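Washing and Drying Bedding at Home

Check the care label before anything else. Feather and down duvets, hollowfibre duvets and wool duvets are washed differently, and the label will say which you have. If the label has faded, treat the filling as feather and use the gentler method.

Capacity

A double duvet needs a drum with room to spare. Press the dry duvet into the drum and look at the gap above it. If a flat hand will not pass between the duvet and the top of the drum, the load is too big and the middle will come out unrinsed. Use a launderette machine instead. The large drums at the Jarstead launderette take a king size without trouble.

Temperatures

Cotton sheets and pillowcases: 60 degrees for a full wash, 40 for a freshen-up. Polycotton: 40. Duvets: as the label, normally 40. Commercial laundries go up to 95 for plain white cotton, but at home this shortens the life of the cloth and shrinks the elastic channel on fitted sheets. Keep it for white cotton towels, if you use it at all.
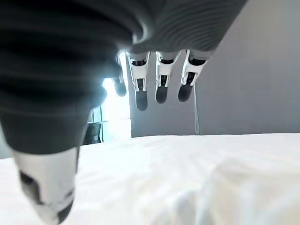

Dose detergent for the size of the load and the hardness of the water. Hard water areas need the upper figure on the packet. For feather fillings use a liquid without enzymes, at half the normal dose, and run a second rinse. Fabric softener should be left out of any wash that contains filling or towels. It coats the fibres and reduces the amount of water they will take up.

Fastenings

Close all buttons and poppers on duvet covers and turn the cover inside out. An open cover collects pillowcases and socks during the spin, and these come out in a wet ball that will not dry. Zips should be run fully home. A spot of candle wax on a stiff zip lasts through several washes.

Drying

Filled items must be dry right through before they go back on the bed or into a cupboard. The outer cloth dries long before the filling does. Tumble on low and stop every half hour to shake the duvet out and break up clumps by hand. Clean tennis balls in the drum help with this. Over 3 hours is normal for a double feather duvet.

To test, fold the duvet twice, press down on it for a minute and feel the inner fold. If the cloth is cool or clammy, carry on drying.

On a line, hang the duvet over two parallel runs so that air passes up the middle. Turn it end for end at midday. In January, or in any damp spell, indoor drying needs an open window or a dehumidifier. A closed room will simply move the water into the plaster.

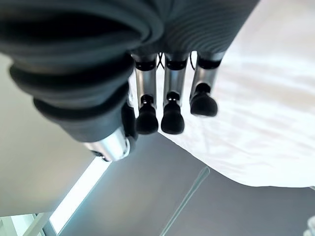
Dark grey ribbed covering with a polished metal tip.

Pillows

Wash pillows in pairs to balance the drum. Foam and latex pillows are not machine washable. Sponge the surface with a weak solution of washing-up liquid, blot, and dry flat out of the sun. A polyester pillow that stays folded when bent in half has lost its spring and should be replaced.

Fitted sheets

Measure the depth of the mattress including any topper and add 5 cm for the tuck. A sheet that is too shallow will lift at the corners. When making up the bed, fit two opposite corners first and then the remaining two.

Airing

Fold the duvet back to the foot of the bed in the morning and leave it for an hour. Mattress and filling both hold moisture from the night, and a bed made up at once keeps it in. 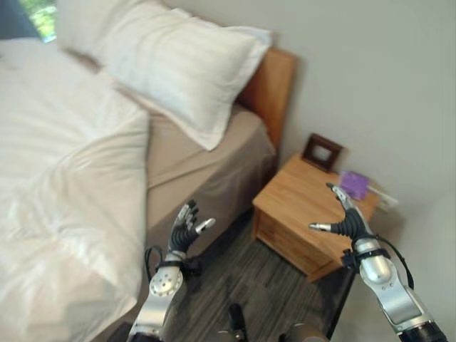 Tunach wrote in to add that an hour is not enough for a memory foam topper, and that standing it on its edge against a wall once every 4 weeks cured a musty smell which washing the sheets had not shifted. The same letter recommends airing the mattress protector separately.

Contact Utura Household Notes | Copyright Utura | Page revised 12 October 2021 | Back to top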